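Work and Automation, Unit 4: The folding table

Urkmont's laundry in April had 20 people folding by hand. Two Dosent arms now take the dark items, and the folders have moved to sorting, mending and checking. Pay stayed the same – the pace did not.

Read the shift interviews before class. Note who decides when an arm is stopped.

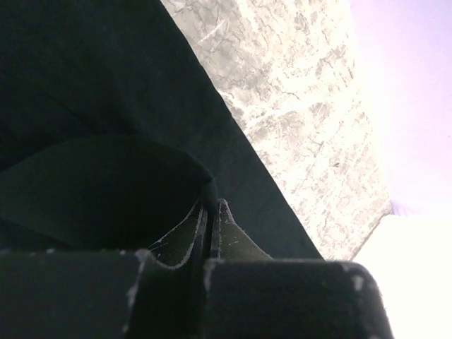 Maritza Chambi
Lecturer, Work and Automation

Dark fabric pinched up between two gripper fingers, with white threads along the edges of the fold. Checkers look at edges like these by hand.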